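Prondus Leave Planner – Set-Up Guide
Section 6: Setting Up Parental and Caregiver Leave

Welcome to the part of Prondus we had the most fun building! By the end of this section, your employees will be able to see what leave they have, ask for it in a few clicks, and know exactly who has read their request.

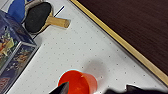

You will need an administrator login, a copy of your written leave policy, and an up-to-date employee list. If your employee list still lives in Testach Payroll, run the Zaidi import tool first (see Section 5) and come back when it says Import Complete. Plan on 30 minutes for a small office. Larger employers with several locations may want to do one location, try it out, and then copy the settings across.

Updated 18 February 2023 for all Beden customers on the current release.

6.1 Create your leave types

Prondus arrives with one leave type called General. Please don't rename it – older records are tied to that name. Create new types instead.

1. Open Settings and choose Leave Types.
2. Click Add New.
3. Type a name your employees will recognize. "Parental Leave" is clearer to most people than a policy number.
4. Under Who Can Use This, choose All Eligible Employees or pick job groups from the list.
5. Under Paid Portion, enter the number of weeks your policy pays for, then the rate of pay as a percentage.
6. Under Unpaid Portion, enter any extra weeks. Leave the box blank if there are none. A zero works too, but it will show up on the employee's screen as "0 weeks unpaid," and people find that confusing.
7. Click Save.

Repeat these steps for each kind of leave. Most employers end up with parental leave, caregiver leave, and medical leave, and many add a separate type for adoption and foster placement. You can add as many as you like.

Note: If your policy gives the same parental leave to mothers and fathers, set up a single leave type for everyone. Reports come out much cleaner this way, and you'll be able to see at a glance whether men and women on your staff are taking the leave at similar rates. We love this report! It's in 6.5.

Caution: Prondus does not check your policy against federal, state, or local law. Have someone who knows the rules where you operate look over your leave types before you turn them on.

6.2 Set eligibility

1. From Leave Types, click the name of the leave and open the Eligibility tab.
2. Enter the length of service required. If a new hire can use the leave from the first day, check Available at Hire.
3. Choose how part-time employees are treated: Full Benefit, Prorated, or Not Eligible.
4. If you chose Prorated, pick Scheduled Hours or Hours Worked. Scheduled Hours is steadier and a lot easier to explain.
5. Click Save, then Recalculate.

Recalculate goes through every employee record, so the bar at the top of the page may sit still for a bit on a long list. You can keep working in another tab while it runs.

Note: Time spent on approved leave counts as service unless you uncheck Count Leave as Service. Think hard before you uncheck that box. It can push back a returning parent's next raise or vacation step, and the effect is easy to miss until somebody asks about it.

6.3 Choose who approves requests

Every leave type needs 2 approvers, a main one and a backup. The backup is alerted when the main approver is away or hasn't opened the request by the deadline you set.

1. Open the Approvals tab.
2. Choose a main approver. This can be a person or a role, such as Department Manager.
3. Choose a backup. Prondus won't let you pick the same person again.
4. Set the reply deadline in working days.
5. Under Privacy, choose what approvers can see. Dates Only is the starting setting, and it suits most workplaces very well.
6. Click Save.

Caution: Changing Privacy to Full Request lets approvers read anything the employee typed in the notes box, including family or medical details. The change also applies to requests that are already in the system. If you need full notes for a certain type of leave, give that access to your HR role and keep department managers on Dates Only.

6.4 Send a test request

This is the satisfying part – you get to watch the whole thing run.

1. Go to Tools and choose Test Employee.
2. Click Request Leave, pick one of your new leave types, and enter a start date in April or any other month that isn't closed in your payroll.
3. Click Submit.
4. Log in as the main approver and open the request.
5. Check that the dates, the paid weeks, and the unpaid weeks match your policy.
6. Click Approve.
7. Go back to Test Employee and look for the green Approved label.

If you see message 1495, the start date falls in a payroll period that has been closed in Testach. Pick a later date and submit again. Nothing needs to be reinstalled.

If the request never reaches the approver, look at the approver's email address first. A missing letter there is behind nearly all of the calls we get on this step.

When you've finished, click Clear Test Data. Test requests left in place will be counted in your reports.

6.5 Turn on the leave reports

1. Open Reports and choose Leave Use.
2. Check the boxes for the leave types you want included.
3. Under Group By, choose Gender, Job Group, Location, or Pay Band. You can choose more than one.
4. Turn on Hide Small Groups so that no single employee can be picked out.
5. Choose how often the report should run and who receives it.
6. Click Save and Run Now.

The first report will look thin if you have only just started. Past leave can be brought in from a spreadsheet with Zaidi, and it's well worth the effort – a few years of history will show you things like which departments have people cutting their leave short, or whether employees who took leave got their reviews on time afterward.

Note: The Return to Work column shows the employee's job title and pay band before and after leave. If the two don't match, the row is marked with a small flag. A flag can have a perfectly ordinary cause, such as a promotion, so open the record and read it before you contact anyone.

6.6 Let your employees know

Employees can't see new leave types until you publish them. Go to Leave Types, check the ones that are ready, and click Publish. Prondus will offer to send a short announcement, and you can edit the wording before it goes out. Add a link to your full policy and the name of the person who answers questions.

To change a leave type after publishing, see Section 7, Editing and Retiring Leave Types.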